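Drinks Table and Pantry Host (part-time)
Skolley House, Orside
Posted in: Jobs > Hospitality and Facilities

Hours: 19 per week, mornings, with one Sunday a month
Start: September
Reports to: the House Manager

Skolley House is a shared office building on the river side of Orside. We have 50 people on a busy day, two floors, one elevator with moods, and a pantry that everyone describes as "the best thing about the place," which stings a little if you were the one who picked the carpet.

The pantry has a drinks table. It is white and very shiny, and it was chosen by a person who had never set a cold can on anything. Our tenants visit it all day long. They take a can, put a different can back, change their minds, and leave both on the windowsill. We are looking for someone to be in charge of it.

What you would do

Set out the drinks before 8 in the morning. The fridge holds the main supply, and the table gets a small selection so that people can see what's on offer without standing there with the fridge door open, thinking about their lives.

Keep the selection mixed. We stock sparkling water, cola, and energy drinks, and each has its party of supporters. The sparkling water people write polite emails. The energy drink people don't write emails, they just appear at your elbow. If you put out one kind and call it a day you will hear from the others by ten.

Stand cans upright, with space between them. Pick up the ones that have been opened and abandoned. You'll learn to tell by weight.

Wipe the table. Then wipe it again after lunch. It shows everything: rings, thumbprints, the underside of whatever is on top of it. We have tried three different cloths and have strong feelings about two of them, which we will share during training whether you ask or not.

Count the stock on Mondays and send the order to Mousavi, our supplier, before noon. Mousavi's order form is older than some of our tenants and does not save your work. Write the numbers on paper first.

Rinse and crush the empties and take the bin down to the recycling cage. The cage key is on the hook marked "not the cage key."

Run the drinks for events. Once a month the Prenunine reading group takes over the ground floor on a Sunday afternoon, and they are thirstier than you would expect of people sitting down.

What we're looking for

You like a tidy surface and can put up with it staying tidy for four minutes.

You can lift a full case of cans and carry it up one flight when the elevator is having one of its days.

You can say "that's the last one until Thursday" to a grown adult in a pleasant voice and mean it.

Experience in a café, a hotel breakfast room, a school cafeteria or a large family is useful. A food handling card is nice to have, and we'll pay for the course if you don't have one. You do not need opinions on citrus, though you will probably pick some up.

What this job isn't: there is no coffee involved. The coffee machine has its own contract and its own technician, and we would ask you not to touch it, or to look as if you might.

What you get

Hourly pay above the city minimum, reviewed after your first 2 months. Paid breaks. Paid time off, worked out on your hours. A locker, an apron if you want one, and a door code you can change yourself. Free drinks from the table, within reason. The last host and the House Manager differed on the meaning of "within reason," so it's now written down.

The table

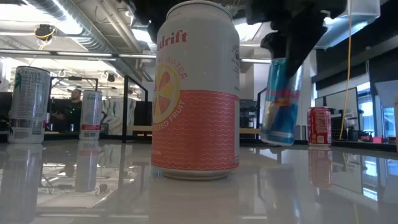

Drinks table, Skolley House: Spindrift in the middle, Celsius at far left, Coca-Cola over on the right, Red Bull in between.

How to apply

Send a resume and a short note to the front desk, by email or on paper through the mail slot. In the note, please tell us:

- which mornings you can't work
- whether the monthly Sunday is a problem
- about a shelf, counter, cupboard or table you once put in order, and how long it lasted

No cover letter beyond that, please. We've read a lot of them and everyone is passionate.

We'll invite a few people in for a paid trial morning. You'll set up the table, meet the fridge, and fill in one of Mousavi's order forms with somebody nearby for moral support. We reply to everyone, including those we don't take on, usually within the week.

The building has step-free access through the side entrance on the parking lot side. If you need anything arranged differently for the trial morning, mention it in your note and we'll sort it out beforehand.

Applications stay open until the job is filled.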